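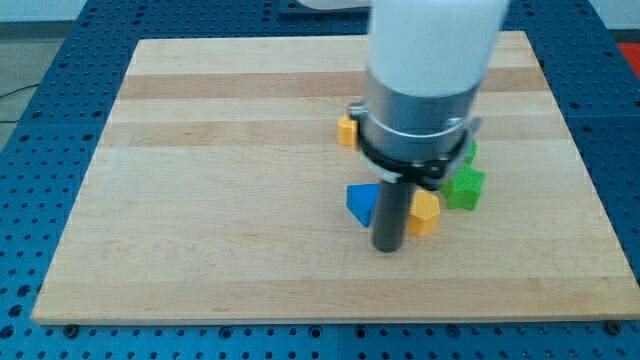

최종 수정: 12월, 오후 5시

작업 노트 / 상판 교체와 블록 정리

파란 타공 테이블 위에 집성목 판을 새로 올렸다. 전에 쓰던 판은 가운데가 휘어서 자를 대면 빛이 샜고, 모서리 한쪽이 들려 있었다. 새 판은 Pasaribu에서 재단해 온 것으로 주문서 기준 긴 변 943 mm, 두께 19 mm. 받자마자 재지 않고 하룻밤 벽에 기대어 두었다가 다음 날 쟀다. 긴 변은 주문서대로 나왔고 두께는 네 모서리 모두 같았다. 짧은 변은 재고 나서 적어 두지 않았다. 다음에 판을 내릴 때 다시 잴 것.

방향은 긴 변이 좌우로 가게 놓았다. 진한 띠가 위쪽으로 가도록 했는데, Remzi Toprak이 그렇게 하자고 했다. 아래쪽 절반이 거의 고른 밝은 색이라 연필 표시가 잘 보인다는 이유다. 나는 반대로 놓아도 상관없다고 봤지만 일단 이대로 간다. 뒤집어 놓을 경우를 생각해서 뒷면에 연필로 화살표를 그려 두었다.

고정

앞쪽 두 모서리에서 볼트로 잡았다. 볼트 머리는 어두운 색이고 왼쪽과 오른쪽에 하나씩 있다. 순서는 이렇게 했다.

테이블 구멍을 청소기로 먼저 빨아들였다. 톱밥이 생각보다 많이 나왔다.
판을 올리고 앞변을 구멍 줄에 눈으로 맞췄다.
왼쪽 볼트를 손으로만 돌려 넣고, 오른쪽도 손으로만 넣었다.
앞변을 다시 보고 나서 양쪽을 번갈아 조였다.

처음에는 왼쪽을 끝까지 조이고 오른쪽을 넣었는데 판이 조금 돌아갔다. 풀고 다시 했다. 육각 렌치는 Allis 서랍에 있는 짧은 것을 썼다. 긴 것은 손잡이가 테이블에 걸린다.

파란 패널끼리 만나는 이음매는 손톱으로 긁어 봤고, 단차는 느껴지지 않았다. 종이를 끼워 넣어 보는 식으로 판 밑 틈도 확인했다. 앞변에서는 종이가 들어가지 않았고 뒤쪽 왼편에서 한 장이 조금 들어갔다. 당장 손대지 않기로 했다. 며칠 두고 난방이 계속 들어올 때 어떻게 되는지 본다.

표면

사포는 치지 않았다. 손바닥으로 쓸었을 때 걸리는 곳이 오른쪽 변 가까이에 한 군데 있어서 스크레이퍼로 두 번만 긁었다. Skistex 오일을 바르자는 얘기가 나왔지만 보류. 지난번 판에 발랐을 때 마르고 나서도 블록 바닥에 기름기가 묻었고, 지우느라 오후를 다 썼다. 바른다면 자투리 조각에 먼저 시험하고, 같은 자투리에 블록을 하룻밤 올려 둔 뒤에 정한다. 자투리는 Pasaribu 상자 안에 같이 들어 있었다.

앞변의 마구리는 밝은 줄로 보이는데 여기에는 테이프를 붙이지 말 것. 전 판에서 테이프를 떼다가 결이 같이 일어났다.

블록

3D 프린터로 뽑은 색색의 도형 블록을 판에 올렸다. 모두 일곱 개. 표면에 가는 골이 그대로 남아 있는 상태다. 갈아서 매끈하게 만들까 했는데 그대로 두기로 했다. 골이 있는 쪽이 손으로 집기에도 편하다.

줄을 맞춰 늘어놓지 않고 한쪽에 느슨하게 모아 두었다. 두 번째 진한 띠가 모여 있는 블록 뒤로 지나간다. 위치를 기록할 때는 이 띠를 기준선처럼 쓰면 된다. 다만 띠의 가장자리가 자로 그은 선은 아니니 정확한 치수가 필요하면 앞변에서 재야 한다.

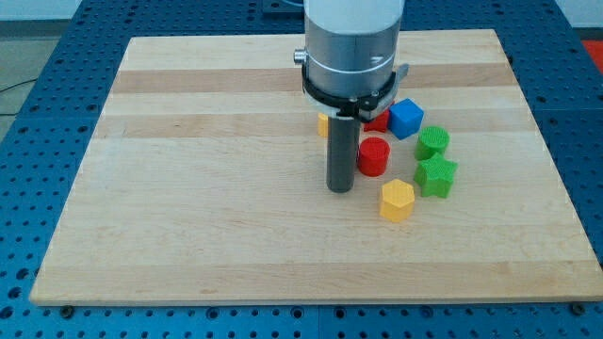 보관과 남은 일

블록은 끝나면 Bavov 상자에 넣는다. 뚜껑 안쪽에 개수를 7이라고 적어 두었으니 넣기 전에 맞는지 볼 것. 지난달에 한 개가 테이블 밑으로 들어가서 한참 찾았다. 추가로 뽑을 경우 뚜껑의 숫자도 고친다.

판 위에 컵을 올려 두지 말 것. 젖은 걸레도 안 된다. 먼지는 마른 붓으로 턴다. 붓은 렌치와 같은 서랍에 있다.

남은 것:

짧은 변 길이 다시 재기.
뒤쪽 왼편 틈 다시 확인. 종이가 여전히 들어가면 얇은 심을 하나 넣는다.
오일 시험용 자투리에 번호 쓰기.
전 판을 버릴지 정하기. Remzi는 잘라서 받침으로 쓰자고 한다. 휜 부분을 빼면 쓸 만한 길이가 나올 것 같기는 한데 톱을 빌려야 한다.
볼트 여분 주문. 서랍에 남은 것은 길이가 짧아서 이 두께에는 맞지 않는다.

판 뒷면의 화살표는 연필이라 문지르면 지워진다. 내릴 때 희미하면 다시 그을 것.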